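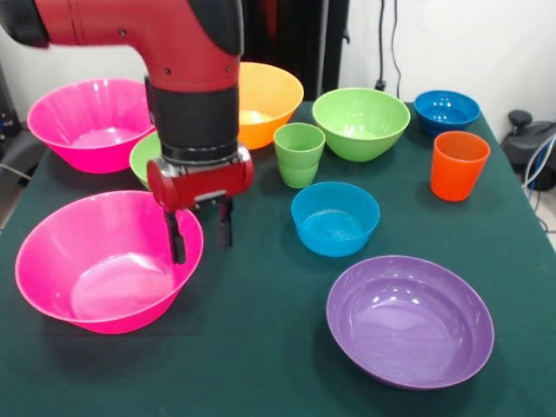
Plastic Bowls, A Reckoning

I own too many plastic bowls. I came to this conclusion on Sunday while looking for a lid, which I did not find, because the lid cabinet is where lids go to be replaced by more bowls.

It started in February, when Rocío Yáñez moved to a smaller apartment and handed me a bag of what she called "picnic stuff." Rocío has never been on a picnic in her life. In the bag were bowls in hot pink, lime green and a kind of school-bus orange, plus tumblers, all of it the brightness of a pool toy. I said thank you and put everything next to the bowls I already had, and there they all sat getting along.

So this week I got the whole lot out and put the dark green tablecloth down first, partly to save the table and partly to feel like I was running an auction. My rule was that anything I hadn't used since the spring had to go. The rule lasted until the first pink bowl. I hadn't used it, but it is the right size for popcorn, and I could see myself becoming a person who makes popcorn.

The second pink bowl is for when the first one is in the sink. The orange one stayed too. I tried it with tomato sauce once and the stain blended right in, and you can't ask more of a bowl than that. The light green one is too shallow for cereal and too deep for chips. I have moved it to the donation box and back 2 times now.

I also have feelings about the green tumbler. It has little ridges so you don't drop it, and I have dropped it plenty, and it just bounces and rolls under the stove. My good glasses, the Stirnik ones I paid real money for, are down to three.

Lautaro Sosa came over in the middle of this and wanted to know why I didn't just nest them. I do nest them. That's how I ended up with a leaning tower next to the flour. He then told me his mother keeps 400 yogurt tubs in her garage and I should consider myself lucky. I gave him a bowl on his way out. He left it on the porch.

Final tally of things donated: a colander with a foot missing, the Ledesma salad spinner that never spun, and a gravy boat I don't remember meeting. The bowls are all back in the cabinet, sorted by color this time, and the door closes if you lean on it.

Still no lid. It's blue, if anyone has it.

Posted September 26, 2018 in Kitchen, Complaints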